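Tabletop sorting

Tabletop sorting is the household and classroom activity of gathering small loose objects on a flat surface and moving them, piece by piece, into one or more open containers. It covers everything from a child putting away game pieces after supper to an adult emptying the kitchen junk drawer onto the table and finally deciding what belongs where. The objects are usually light, mixed in shape and color, and small enough to be picked up with two fingers: bottle caps, counters, dice, beads, buttons, building blocks, puzzle pieces and the many bits of plastic that have come away from some larger toy.

The activity needs almost no equipment and can be learned in a minute, yet it has an astonishing number of local forms, house rules and devoted followers. It overlaps with tidying, with early math teaching and with the collecting hobbies, and it is sometimes called bin sorting, bit sorting or, in the Hultside area, "doing the smalls."

Surface

Any level table will do. Regular sorters tend to prefer a matte top in a plain, quiet color such as gray, taupe or tan, on which both pale and dark pieces stand out well. Glossy tops throw reflections that hide clear beads and glass counters, and strongly patterned tablecloths can swallow a small button completely. A raised lip at the edge is useful with round pieces. Where the table has no lip, a rolled dish towel laid along the side does the same job wonderfully well.

Lighting matters more than beginners expect. A lamp placed low and to one side gives each piece a shadow, and a thin, flat piece that would vanish under a ceiling light can then be spotted by its shadow alone.

Containers

The standard container is a shallow or medium-depth bin with an open top. Rectangular bins fit neatly side by side on a shelf, while round tubs are easier for small children to carry. Walls that flare outward slightly make the opening larger than the floor, so a piece dropped a little off target slides down to the bottom, and empty bins of this shape often nest inside one another. A thick rounded rim is comfortable to grip.

Color is a lively subject in its own right. Many families give each kind of object a bin of its own color and keep to the system for years. Pale pink, yellow and light blue are popular because dark pieces show up clearly against the floor of the bin. Others keep a single bin for everything and sort only when it is full, a habit that has its own loyal defenders.

Typical objects

Flat round pieces, among them caps, tokens and counters, are the great staple. They stack, they slide under the fingertip and they come in cheerful colors. Their one fault is that they lie so flat that they can be awkward to lift, and most sorters learn to slide a disk to the table edge and catch it from below.

Cubes are the easiest shape to pick up, with flat sides that can be gripped from any direction. Dark cubes are known for hiding behind other things, and a common house rule calls for a final "cube check" before the bins go back on the shelf.

Irregular pieces make the work interesting! Molded parts with tabs, notches or stepped edges catch on each other and on the rim of the bin, and they rarely match anything else on the table. Shaimaa Tahiri's handbook The Smalls, long the favorite guide among Hultside sorters, calls them "strays" and recommends that they go in last, on top, where they can be found again when the parent toy turns up.
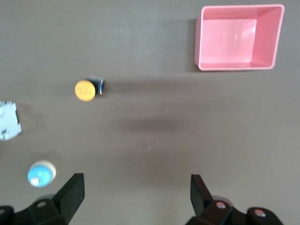

A yellow disk and a small dark cube close together on a tabletop, with a pink bin at upper right.

Methods

In the clearing method, the sorter starts at one side of the table and works steadily across, taking every piece in turn. In the picking method, all the pieces of one kind are removed first, then all of the next. Picking is slower with a large pile but far more satisfying to many people, as whole colors disappear from the table one after another.

Clusters, where two or more pieces touch or lean together, are handled from the top or the front. Pulling at the rear piece usually sends the other one rolling. Tahiri advises nudging a cluster apart with one fingertip before lifting anything.

Play and teaching

Sorting is a delightful first lesson in shape, color and comparison. The Mostden play school uses a session of 15 minutes, short enough to hold the attention of four-year-olds, with one mixed tray for each pair of children. Older pupils are asked to invent their own categories and let a partner guess the rule. Answers such as "things that roll" and "things with corners" appear early; "things that used to be part of something" is a classic from the older group.

A competitive form, the Amrani round, gives each player 30 mixed pieces and one bin. Pieces must be lifted, never swept, and a piece that bounces out has to be picked up again. Othmane Tawfik wrote down the current rules, which allow either hand but not both at once.

Collections

Some sorters never throw out a piece. The Jodent collection, kept in stacked bins and arranged by shape and then by color, holds 3,000 small objects, of which 253 are strays still waiting to be matched.

See also: Button box; Junk drawer; Loose parts play; Toy storage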